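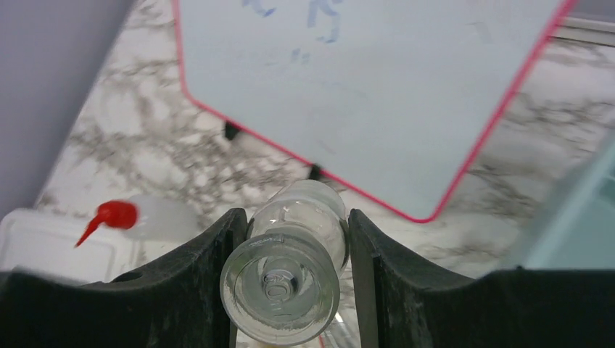 Should a shared workplace keep its handwritten message boards?

It should keep a small number of them, hung or stood where people pass, and it should adopt clear rules on who writes on them and when they are cleaned.

The question has come before the Jelldale office for the second time in as many years. A proposal now under review would remove every dry-erase board from the shared kitchens and meeting areas of the building and replace them with a single online notice page. The case for removal has been made with care by Eduard Zelenák of building services, and it deserves a careful reply.

His first point concerns upkeep. A white board that is wiped with a dry cloth or a sleeve keeps a trace of what was written on it. Over several weeks the traces build into a gray haze, and new writing becomes harder to read. Many of our boards show smudges of this kind, and part of a word may remain long after the notice it belonged to has lost its use. A reader who finds two or three blue strokes cannot know whether they are a message, the remains of one, or a test of the marker.

This is a fair complaint about cleaning. It is a weaker complaint about boards. The Stusolum floor adopted a simple practice last May, under which the person who opens the kitchen on Monday clears the board completely with a damp cloth and dries it. Štefánia Dvořáček, who manages that floor, reports that the practice takes less time than making the coffee and that she has had no request for a replacement board in the months that followed. Other floors could do the same tomorrow.

The second point concerns cost. The proposal sets aside $800 to replace worn boards and $500 for markers, erasers and cleaning fluid. The second figure is too high and could be reduced at once. Markers are bought in mixed colors, although staff use the dark ones and leave the rest in the drawer until they dry out. A standing order for black and blue alone, with washable cloths in place of disposable wipes, would cover ordinary use. Nor is the online page free, as it must be built, updated and pruned, and the proposal assigns those hours to no department.

The third point is that the online page would reach everyone. On this the office has some experience. The Tichý building moved its kitchen notices to a shared page and announced the change to all 666 account holders. Notices about a broken dishwasher and a closed stairwell were posted there promptly, and people continued to load the dishwasher. A person standing at a counter with a cup in hand does not open a page to learn whether the appliance in front of them works. A short line of writing at eye level, or propped on the counter itself, meets that person at the right moment.

Boards are poorly suited to other matters. Policies, schedules that run beyond the week and anything that must be kept on record belong on the page or in the mail - a board cannot be searched and anyone may erase it. The Bukeck meeting rooms have been used as informal archives for too long, with "do not erase" written in the corner of boards that no one has consulted in a year. Those notes should be copied and the boards cleared.

The office should therefore decline the proposal in its present form. It should keep 4 boards, one in each kitchen, limit them to notices that expire within the week, and ask every writer to add a date and initials. Boards in the meeting rooms may be retired as they wear out. The cleaning practice used on the Stusolum floor should be extended to the remaining floors, with the name of the person responsible listed on the kitchen schedule.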